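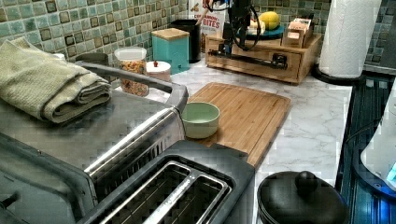 Keeping a Kitchen Arm in Good Order

I keep getting letters asking how I look after the arm at our test kitchen in Surasberg, so I've finally sat down with a pot of tea to write it all out. We've had it over the counter since March, and it has done a great deal of fetching and setting down in that time, and most of what follows I learned by doing it wrong first. If you have one of these at home, or you're minding one for somebody else, I hope it saves you an afternoon or two!

Before you touch anything

Park the arm and switch it off at its own switch, then pull the plug as well. Mercy Owino taught me to keep the plug in my apron pocket end of the lead, as she puts it, meaning somewhere I can see it while I work. Some arms sag when the power goes, so have one hand under the forearm when you flip the switch, and clear anything breakable from underneath. A small ceramic bowl on a cutting board is just the sort of thing I forget to move.

Let the stove cool too. Ours is right along the side of the counter, and you will lean on it sooner or later.

Wiping down the gripper

Cooking grease gets everywhere, and a gripper that hangs over a kitchen counter picks up its share. Use a soft cloth, barely damp, with one drop of dish soap worked well into it. Never spray at the arm itself. Spray goes into joints, and then you're on the phone to the repair shop (ask me how I know).

Go over the fingers first, front and back, then work your way up. A dry paper towel folded into a point is good for the seam where the finger pads meet the metal, and a cotton swab gets into the screw heads. Dry everything as you go. Sugar is the worst offender, by the way. Cereal dust looks harmless, but once it meets a bit of steam it sets like varnish.

If your finger pads are rubber, look them over for shiny spots. A shiny pad slips. I rub mine very lightly with a clean, dry scouring pad, two or three strokes and no more, and that usually brings the grip back for a while. When it doesn't, change the pads as a pair. I once changed only the left one to be thrifty, and every lemon I asked it to pick up rolled off to the right.

Minding the cables

Our arm has its black cables looped around the outside, which makes them easy to check and also easy to snag. Run your fingers along each one from end to end, feeling for flat places, nicks and anything sticky. Then, with the power still off, move each joint by hand if your manual allows it — some don't, so look first — and watch what the loops do. They should open and close without pulling tight anywhere.

Shabani Makokha uses strips of soft hook-and-loop tape to hold his cables, and I've gone over to it myself. Plastic zip ties are fine on a fence but they bite. Leave enough slack that you can slide a finger under the tape. While you're at it, think about what the loops could catch on: the knob on a pot lid, a drawer that's been left a little open, a cereal box standing taller than its neighbors. I push tall boxes back against the wall and keep lids with big knobs well off to one side.

Checking the screws

Vibration loosens things. Every 100 hours of running I go around the mount with the right size of hex key and give each screw a gentle test. You're feeling for movement, so don't heave on it. If one turns, snug it up and make a little mark across the head and the bracket with a paint pen. Next time, you can see at a glance whether it has crept.

The joint covers come off at 300 hours on ours. I put the screws in a muffin tin, one cup to each joint, and carry the tin to another table before I do anything else. The 1,000-hour service goes to Arlindo Portela at Fontes, and I don't pretend to do that one myself.

Setting it up again

Plug in, stand back, and let it find its home position with the counter underneath clear. Then bring your things back one at a time. I run it at its slowest speed for the first 8 moves, starting with something light and forgiving. A folded towel is perfect. A lemon comes next, being a good test of the pads, and I leave glass and crockery until I'm satisfied.

If it comes down a touch too far or stops short, check the cutting board before you blame the arm. Boards get turned around and swapped for thicker ones, and an arm that was taught its heights over one board won't know the difference. I put two small dots of tape on the counter where the corners of mine belong. On patterned stone, use a bright color or you'll never find them again.

Odds and ends

Keep a notebook by the kitchen door. Write down the running hours, what you did, and any new noise, even a little one. Sibusiso Gumede found a worn bearing in his by reading back over three weeks of "slight tick at the elbow."

Don't store the spare pads over the stove. Heat makes them brittle. Mine live in a jam jar in the pantry, next to the birthday candles.

Onyekachi Jibrin asked whether furniture polish is all right on the outer covers. Please don't! It leaves a film, the film collects flour, and you'll be back with the damp cloth before supper. Plain soap and a good dry cloth will do it.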